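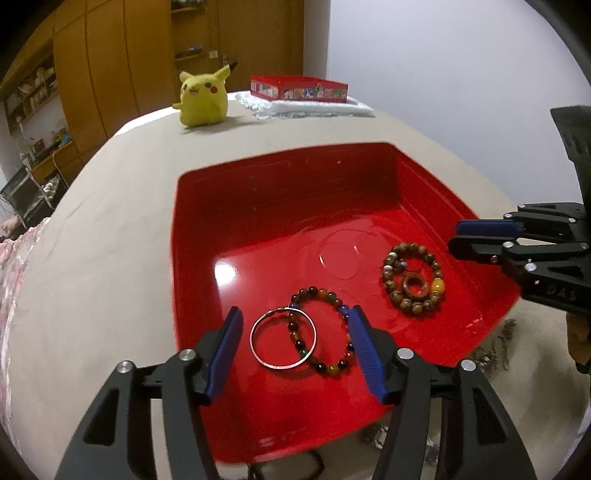
Hello Teresa, a quick catch-up on the Estden home energy scheme before your January meeting.

We've now been round 398 homes out of the 900, and 300 of those have had their lofts done, so I'm pretty chuffed! Flurko are still slow with the heat pump quotes (four outstanding, all in Gernotberg Road) and I've chased them again. Emissions figures will follow once the meter readings are in. I'd like to move up to 4% of the travel money into printing, if you're happy with that? The leaflets have gone like hot cakes.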